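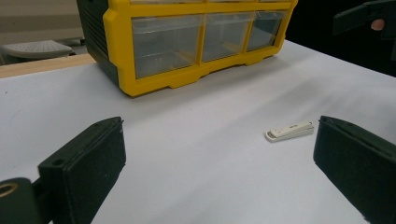 Elsie Pilkington wants to know if clear drawers are worth it when all you end up looking at is your own mess. Fair question, Elsie. I asked myself the same thing before I bought this one, so I'll answer it in a few posts.

The organizer is the low, wide kind. Yellow plastic frame, see-through drawers in a row across the front. It's going on the shelf over my desk, where the shoe box used to be.

The shoe box held every small electronic thing I own. Chargers, adapters, memory cards, earbud tips, the odd little stick with no label I could make sense of. To find one thing I had to tip out the lot.

So yes, I want to see in. With the shoe box I bought the same card reader twice. If I can see it from my chair I won't buy a third.

I looked at two others first. The Dadora was nice but the drawers were solid gray, and I know I'd never get around to labels. The Skuserel was clear but too tall for the shelf. The shelf gives me 8 inches and I measured it more than once.

Got mine at the Ackroyd store in Midton. They had it on the bottom shelf behind the garden hoses, so ask if you don't see it.

How I'm sorting: by what I'm doing when I need the thing. Travel stuff together. Stuff for the printer and the old laptop together. Storage gets its own drawer – sticks, cards, the card reader.

I tried sorting by plug type a couple of years ago. It looked good for a week. Then I needed a cable for the camera and had to remember what kind of end it had, and I never can.

Little white sticks are the worst of it. They all look alike once they're in a pile. I'm plugging each one in before it goes in a drawer and writing what's on it on a piece of masking tape.

First one I checked had 416 photos on it, mostly of the old porch before we tore it down. I thought those were gone. Copied them to the computer and taped the stick "PORCH."

Second one had a tax form and a recipe for pickled beets. That one got wiped and goes in the travel drawer as a spare.

Rule for the rest: if I plug it in and it doesn't show up on either computer, it goes in the bag for the electronics drop-off. Same for any charger I can't match to something in the house.

Someone will ask about long cables. They don't go in here. They hang on a hook inside the closet door, each with a twist tie. Put one in a small drawer and it takes up the whole thing – and then the drawer sticks.

Elsie, to get back to your question, I'd say get the clear ones if you forget what you own. If you only forget where you put it, solid drawers and a marker will do fine and they cost less.

I still have half the shoe box to plug in and check. Doing that after supper.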